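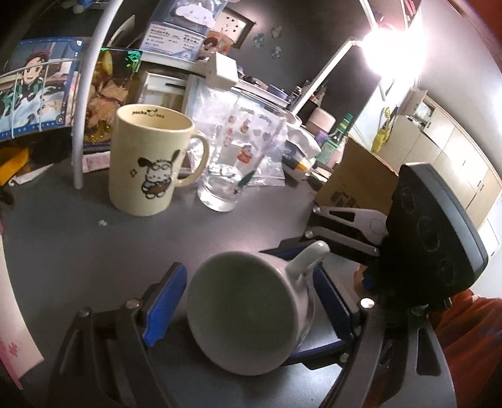

机の上のマグを減らせない人へ

うちの仕事机には、なぜかいつもマグが集まってくる。朝のコーヒー用、昼の麦茶用、夕方に「ちょっと気分を変えたい」とか言って出してきたやつ。気がつくとキーボードの置き場がない(原稿はどこで書くんだ)。編集部からは「机の上のお気に入りを紹介してください」と軽く頼まれたのに、数日考えて出てきた答えがマグだったので、今回はひたすらマグの話をします。

まずは犬。クリーム色がかった黄色の、背の高いマグで、垂れ耳の黒っぽい白い犬がプリントされている。眼鏡をおでこに上げているのがいいんですよ。探しものをしているとき、だいたい私もあの格好をしているので、他人とは思えない。しかも飲み口の内側にも文字と小さな犬の顔がいる。飲みものを少なめに入れた日にだけちゃんと会える、というのがうれしくて、つい少なめに注いでしまう。で、すぐ飲み終わって、また台所へ行く。仕事が進まない原因の半分はこれだと思う。

背の高いマグは冷めにくい、と友人は言い張るけれど、私の実感ではどっちでもいい。それより倒しやすさのほうが問題で、6月に一度、紅茶を盛大にこぼしました。犠牲になったのは請求書と、借りもののレシピ本。レシピ本の持ち主のヴィエスワヴァ・マコフスカさん(Wiesława Makowska)は陶芸教室の先生で、謝りに行ったら怒るどころか「で、どのマグだったの」と身を乗り出してきた。そこから話がどんどん長くなって、帰りの電車を一本逃しました。

彼女の教室は「Gultov」という小さな工房で、壁一面が棚になっている。生徒さんが置いていったマグや湯のみがずらっと並んでいて、あまりに多いので一度きちんと数えてもらったら、436個あったそうだ。四百三十六! うちの机なんてかわいいものじゃないですか。家に帰って家族にそう報告したら、比べる相手がおかしいと言われました。

マコフスカさんに教わったのは、マグは取っ手で選びなさいということ。色や絵はひと目で好きになれるけれど、取っ手の合わないマグは、いつの間にか棚の奥へ行ってしまう。指が何本入るか、持ったときに中指の関節が当たらないか、洗うときにスポンジが通るか。お店で真剣に握っていると少し恥ずかしいんですが、これをやるようになってから失敗が減りました。

その教えを守って手に入れたのが、もうひとつの白っぽいマグ。こちらは犬のマグほど話題にしやすくはないのに、出番はたぶんいちばん多い。飲み口が丸く大きく開いていて、スープも入れば、寝坊した朝のシリアルも入る。取っ手はゆるく曲がっていて、私の手だとちょうど力を入れずに持てる。買ったのは「Himum」という雑貨店で、値段は2,000円。レジの人が包みながら「これ、洗いやすいですよ」と言ったのが決め手でした。洗いやすいという言葉に弱い年齢になってきた。

口の広いマグは、中まで手が届くのが本当に楽です。茶渋がついたら重曹を小さじ1ほどふって、濡らした布でくるくるこする。プリントの入ったマグは、絵の上を硬いスポンジでこすらないこと。内側に絵があるものはなおさらで、私は犬のほうだけ柔らかい布で洗っています。えこひいきです。

そして忘れちゃいけないのがガラスのコップ。マグの隣に透明なものがひとつあると、机の上がぐっと涼しく見える。うちのは底が厚くて、側面の下のほうに濃い緑の葉っぱみたいな模様がちらっと入っている。置いたときに安定感があるので、水はもっぱらこれで飲んでいます。マグは気分で替えるけれど、水のコップは同じものがいい。水を飲んだかどうか、コップを見れば思い出せるから(思い出すだけで、飲んでいない日もある)。

さて、肝心の片づけ。たくさん持っている人ほど「全部出しておきたい」と思うもので、私もそうでした。そこで始めたのが「5つまで」ルールです。台所の手前の棚に並べるのは5つだけで、残りは箱に入れて押し入れへ。箱は収納用品の「Cilance」の、仕切りで24個入るものを使っていて、季節が変わるたびに選手交代をする。久しぶりに箱を開けると、買ったことを忘れていたマグが出てきて、新品をもらったような気分になれるんです。お金もかからないし、これはかなりおすすめ!

机の上のほうは、正直まだ研究中。取っ手を全部右に向けて置くと、それだけで少し片づいて見えるというのが今のところの発見で、あとは透明な袋ですね。小物やおまけの入っていた、赤やオレンジの小さなキャラクターが印刷された袋って、なんだか捨てられなくないですか? しわしわになっても光るときれいだし、と思って机の奥に立てかけてしまう。切手やクリップを入れればいいのに、いつも「そのうち」で止まっている。

このあいだ隣町の喫茶店「Zieliński」で、好きなカップを棚から選ばせてもらいました。迷いに迷って、後ろのお客さんに先を譲り、結局いちばん取っ手の太いのにした。帰り際、お店の人に同じものが買えるか聞いてみたら、秋にまた入ってくるとのこと。手前の棚はもう5つ埋まっているので、どれを押し入れに入れるか、今から考えています。犬は残します。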